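Search this site Enter keywords Go

3.2 What households keep at hand

When we sat down with the families in Plomari, we had hoped to learn how people decide which everyday goods live out on the counter and which get tucked away in a cupboard, and we were pleased by how gladly they talked about it (often over coffee, and often for much longer than we had asked of them). Of the 200 households we visited, 794 items were named as things "always kept out," and the labels on them came up again and again in conversation. Many people told us they know a product by a flower or a patch of color well before they read a word of it.
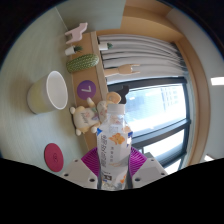
Figure 4. Clear plastic bottle with an orange blossom on its label.

Older residents were especially fond of this way of shopping, and several said they would feel quite lost if a familiar label changed. Brennan found much the same thing in his earlier study of Sellier, where over 100 shoppers kept a December diary of what they bought and where they put it once they got home. We borrowed his diary form almost whole, adding one page for gifts, and we remain grateful to Ultan Brennan for sharing it so kindly. The answers on that extra page are taken up in Section 3.3.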